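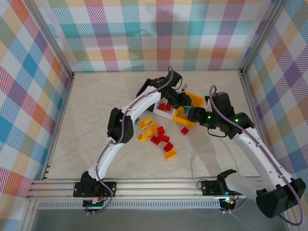 The Ross Foundation for Play and Learning accepted an invitation in April to visit the toy reuse center at Clunow, which supplies building sets to schools and day care programs in the district. The purpose of the visit was to review how donated bricks are received, sorted, and packed before the Foundation decides on its request for a second year of support. Our delegation of five was received at 9:30 by Dean Tunstall, the operations manager. He began with the sorting bay, where the plastic bricks were spread in a pile between plaid walls, with a white tray and a yellow tray side by side. Red bricks lay in the white tray. Mr. Tunstall explained that the center sorts by color first and by size second, as most schools place their orders by color.

**Receiving**

Donations arrive at the side entrance on Ross Street and are weighed on a floor scale before anything is opened. The center took in 330 kilograms of bricks during the previous quarter, almost all of it from households. Each delivery is given a numbered slip, which stays with the material until packing. The delegation asked whether mixed deliveries could be refused. They can, although the center prefers to accept them and set aside wheels, figures, and parts from other systems for separate sale. Proceeds are entered under a line of their own in the accounts.

Washing takes place in the adjoining room. Bricks go into mesh bags, are washed at a low temperature, and are spread on racks overnight. The room is small, and the delegation noted that the racks leave little space to pass when the door to the corridor is open. A request to widen this door is already with the landlord.

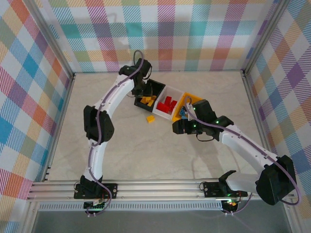

Container supply was raised as an item of concern in last year's application. The center had been using cardboard boxes, which softened near the washing room and had to be replaced often. Sorting bins have now been adopted throughout. Those at the sorting bay stand in a diagonal row, a black one to the left, a white one in the middle, and an orange-yellow one to the right, and the different colors make them easy to tell apart. The Foundation's grant covered 80 bins in all, together with shelving from Staltau. Mr. Tunstall reported that 13 bins remain in storage as spares. The delegation is satisfied that this portion of the grant was spent as intended.

**Packing and records**

Jaxon Desjardins presented the packing room and the order book. A standard school set is filled by weight, checked against a printed list, and closed with a paper seal. Sets for children under five contain large bricks only and are kept on a separate shelf with a green label. Stock is entered in Ekadano, the inventory program the center adopted last winter. Some older entries still have to be transferred from paper, and Mr. Desjardins expects to complete this work before the summer orders arrive.

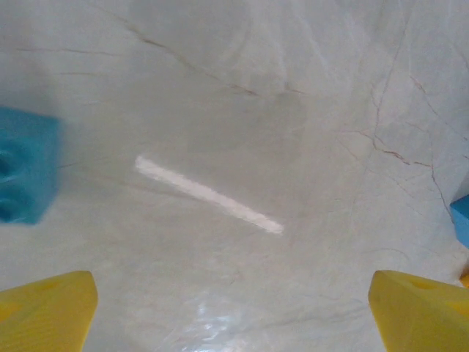

*Work surface at the sorting bay: marble pattern with fine brownish veins.*

**Matters for follow-up**

The center will send the Foundation a revised floor plan of the washing room and a copy of the price list for separately sold parts. The Foundation will confirm whether replacement mesh bags may be charged to the current grant. The next public donation day falls on a Sunday, and members who wish to attend should give their names to the Foundation office. The delegation thanks the staff at Clunow for their time and for the lunch provided.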